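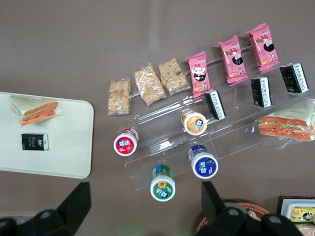 August, past nine at night. Spent the evening arranging the snack shelf for the Orkham reading room, a job I accepted because I was holding a biscuit when they asked. Rice crisp bars first, then the pink packets with the bob-haired girl, who looks more confident about all this than I am. Moved one sandwich onto the tray and felt like management.

Ferdinand Schnyder wants prices by morning. I suggested 300 for everything — he said that was no system. Ate the biscuit.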